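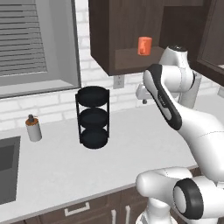

**Henrike Solbach**, Technische Redaktion Küchenmontage
Stand: 29. Juli 2023

## 4 Hängeschrank an der Schiene Greko befestigen

Dieser Abschnitt gilt für Oberschränke der Serie Trisar. Die Verpackung verspricht eine Montage »ohne Vorkenntnisse«. Das halten wir für gewagt. Wer noch nie in eine Altbauwand gebohrt hat, sollte sich zumindest jemanden dazuholen.

### 4.1 Wand prüfen

1. Wand abklopfen und mit einem Ortungsgerät nach Leitungen absuchen. Billige Geräte melden gern überall etwas oder gar nichts. Zweimal messen, im Zweifel den Installationsplan besorgen.
2. Probebohrung an einer Stelle setzen, die später der Schrank verdeckt. Rotes Mehl spricht für Ziegel, weißes meist für Gips oder Kalksandstein.
3. Dübel passend zur Wand kaufen. Die beigelegten Universaldübel verwenden wir nur in Beton und Vollstein.

> **Achtung:** Bei Gipskarton ohne Unterkonstruktion nicht weitermachen. Die Angabe »100 kg pro Schiene« stammt vom Hersteller Avram und bezieht sich auf Beton. Was Ihre Wand davon hält, steht nicht im Datenblatt.

### 4.2 Schiene anbringen

1. Oberkante der Arbeitsplatte als Bezug nehmen, auf keinen Fall den Fußboden. Mindestens 500 mm bis zur Unterkante des Schranks lassen. Über dem Kochfeld gelten die Abstände aus der Anleitung der Haube.
2. Linie mit der Wasserwaage anzeichnen. Die aufgedruckte Libelle der Schiene taugt als Dekoration.
3. Löcher bohren, Staub aussaugen, Dübel bündig einsetzen.
4. Schiene zuerst nur an den Enden anschrauben, nachmessen, dann die übrigen Schrauben setzen.

### 4.3 Schrank einhängen

1. Türen und Einlegeböden herausnehmen.
2. Schrank zu zweit anheben und beide Aufhänger hörbar einrasten lassen. Auf das Geräusch allein nicht verlassen: von unten gegen den Korpus drücken, er darf nicht hochspringen.
3. Höhe und Tiefe an den 2 Stellschrauben im Korpus ausrichten.
4. Aushebesicherung eindrehen. Sie liegt in einem eigenen Beutel und landet oft im Altpapier.

**Hinweis:** Schränke mit über 40 kg Inhalt zusätzlich durch die Rückwand verschrauben. In der Kurzanleitung Skostcombe fehlt dieser Schritt, wir empfehlen ihn trotzdem.

Böden erst nach dem Ausrichten einlegen. Weiter mit Abschnitt 5, Scharniere einstellen.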